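3.2 Buffer handoff and frame timing

All runs used the Rallix capture library on the host side, version 2. The driver writes each frame into a ring of fixed slots and the reader thread picks up a pointer. No copy at this stage. Row padding was the main trouble: the library pads each row, the vision code expects packed rows, so a naive cast gives a slanted picture. We set the row stride by hand. Channel order swapped at the same step.

Dropped frames counted per session, not per minute (see Gerlach's earlier note on why per-minute counts hide bursts). Over 2,110 frames the copy version dropped 253 and the pointer version dropped 117. Same host, same cable, same driver build. Logging was off for both, as writing the log to disk was enough to stall the reader.

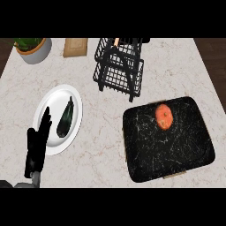 Figure 4. Marble countertop with potted plant, rendered view from above.

Locking was kept simple. One mutex per slot, held only while the pointer changes hands. Stevens tried a lock-free queue on the Girnosstead machine and got torn frames whenever the reader fell a full lap behind; we did not persue it. A slot is released after the color conversion and before any filtering, so a slow filter can't block teh driver.

Time stamps come from the host clock at the moment the callback fires. Not from the device. Device stamps reset on reconnect and would need an offset table. Host stamps include bus delay, which we leave in.

Open points: second channel untested with the pointer version. Behavior after unplug also untested. Pylypenko and Michiels are porting the reader to the Gresterar board, where memory is tighter and the ring will need fewer slots.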